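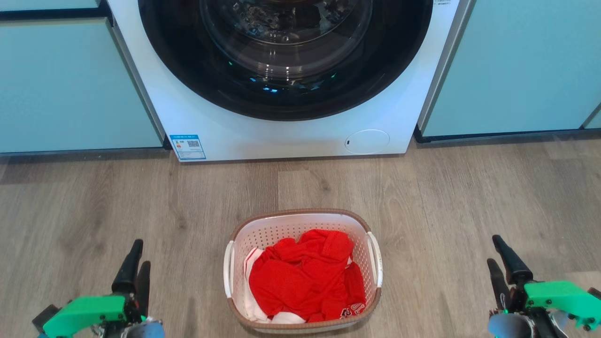
La cesta delante de la lavadora, con las dos pinzas separadas de ella.

Llegamos a Fallstead a las diez, un grupo de 6 personas, y Kirstin Hepburn nos llevó directamente a la sala de lavandería. Yo trabajo en planificación de movimiento y quería ver Ultus, el software que coordina los dos brazos.

La parte que más me interesó es la percepción. Según Kirstin, el sistema no intenta reconocer cada prenda: busca primero el borde de la cesta y le ajusta una curva cerrada. Con la ropa dentro esto es menos fácil de lo que parece, porque una tela que sube hasta el borde cambia el contorno. De esa curva salen los dos puntos de agarre, uno para cada brazo.

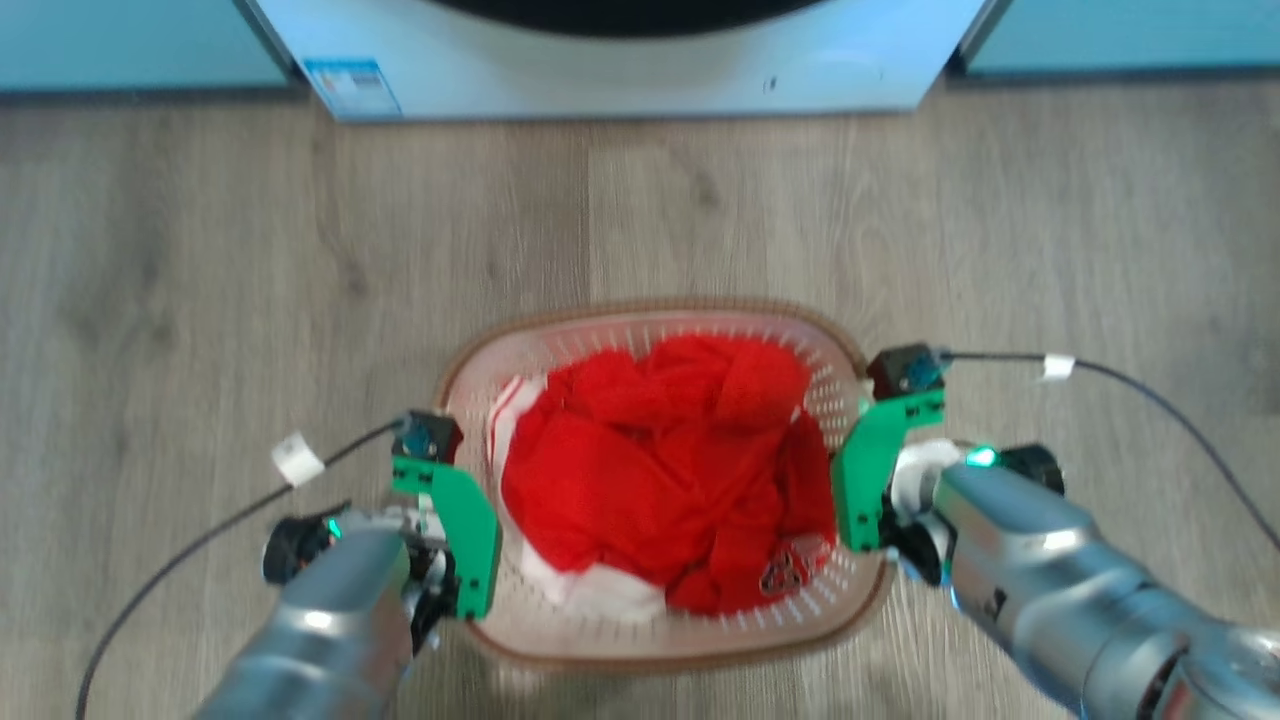 Agarre con los dos brazos, uno a cada lado del borde.

Gwenaël Tanguy nos explicó después el control. Cuando las dos pinzas tienen la cesta, los brazos ya no se planifican por separado – forman una cadena cerrada, y un error pequeño de posición se convierte en fuerza sobre el plástico. En la versión 61 corregían solo la posición; en la 67 añadieron un control de fuerza, y me enseñó las dos curvas en su pantalla. Le pregunté qué hace el planificador si un brazo pierde el contacto. Me respondió que para los dos y vuelve a calcular desde la percepción, sin aprovechar el plan anterior. A mí me parece un poco conservador, pero lo entiendo.

Me quedó por ver la herramienta de registro de Érica Camargo. Volveré en marzo.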